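Checking your grasp labels before you train

Now that your Landden scenes are rendered, please don't rush off to training just yet! Set aside 80 episodes first and go through them by hand, wrist view only, with a cup of something nice beside you.
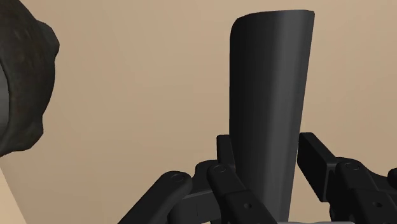 For each one, stop at the moment the fingers are on either side of the object and ask whether both pads would meet it squarely. Tapered shapes are the tricky ones (we relabeled 22 of ours in the Stoltetti set), so take your time with those.

Once you're happy, save the list and run the Ghoneim script with 600 steps as a short trial.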